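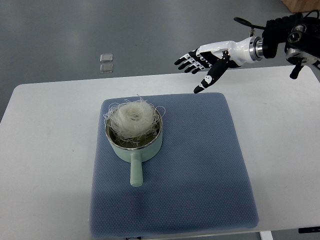 Hand keeps closing after the stop command on one arm only

Posted 30/11/2020 in Hands and Grippers

We run a five-finger-style hand on a single arm over a table. The job is cooking prep: move dry noodles in and out of a small pan, move the pan by its handle, put it back on the mat. The hand is a Lundura with the stock controller. The arm is a different make and talks to the hand through a Mohammadi interface box.

Last week the hand started doing something it had not done before. We send close, the fingers reach the target, we send stop, and the fingers stop. The thumb does not. It keeps curling for another second or so and then the controller throws fault 657 and drops torque. When torque drops, whatever is in the hand falls. With noodles this is only a mess. With the pan handle it means a pan on the floor, and we have had that happen twice.

What I have tried:

Power cycled the hand and the box. Fault clears, comes back within 18 grasps or fewer.

Reloaded the grasp file from the backup. No change.

Ran the thumb alone, in the air, with no object. It opens and closes normally and stops when told.

Swapped the object for a foam block. Fault comes back, but less often.

Lowered the closing speed by half. Fault comes back at the same rate.

The manual lists 657 as "digit position error" and says to contact the supplier. Cliromberg sold us the hand and they have a ticket open, but they have not answered since Thursday. I would like to know if this is mechanical or a setting before I take the thumb off. The emergency stop works, I have checked it each morning.

Batdale_bench

It is probably the firmware. We had loads of trouble with the old version. Update and try again.

toolroom9

Don't take the thumb off yet.

A thumb that works in free air and misbehaves with something in the hand points to load on the wrist or the cable, and the controller is my last guess. The fingers and the thumb do not share a motor, but on the Lundura they do share the connector at the wrist. If a pin in that connector is making poor contact, the stop message can get through to the fingers and arrive late at the thumb. The controller then sees the thumb past its target and gives you 657. Your foam block result fits this, as the foam weighs next to nothing and the wrist is not being pulled.

Check in this order.

1. Hit the emergency stop and switch the hand off at the supply. Put something soft under the hand first. It will go limp.

2. Look at the cable where it leaves the arm and loops over to the hand. If you rotate the wrist to the end of its travel by hand, the loop should still have slack. If it goes tight at any point, that is your problem or part of it. Ours had been clipped too short after a cleaning and it took a month to wear the connector.

3. Unplug the connector at the wrist and look at the pins under a good light. One that sits lower than the others, or has a dull ring on it, is bad. Do not bend it back up. It will hold for 2 days and then fail in the middle of a move.

4. Check the screws on the wrist flange. Ours were loose on one side. You can feel it if you hold the back of the hand and rock it gently.

5. Plug everything back in, keep your own hands out of reach, and run the thumb in the air with the wrist turned to each end of its travel. You tested it in the air already, but I am guessing the wrist was straight. If the fault shows up with the wrist turned and nothing in the hand, you have found it.

On the torque drop: there is a setting called fault behavior. It ships as "release". You can change it to "hold", and then the hand keeps its grip when it faults. Read the warning first. With "hold", a person whose finger is caught stays caught until somebody cuts the supply. We leave ours on "release" and keep the pan low over the mat, so a drop is a short one. I would not lift anything hot or heavy until this is fixed.

Batdale_bench (original poster)

Firmware was already current, so not that.

Step 2 was fine, plenty of slack. Step 3, one pin is lower than the rest. With the wrist turned fully inward I got 657 on the fifth try with nothing in the hand. I have sent a photo of the connector to Cliromberg and asked for a new wrist cable. Fault behavior is staying on "release". We have stopped the pan moves until the part comes.

gantry_and_sons

If they quote you for the whole wrist, ask for the cable by itself. They do sell it separately but it is not on the price list. Also write down which way the old connector faces before you pull it, the new one will go in either way around and only one of them is right.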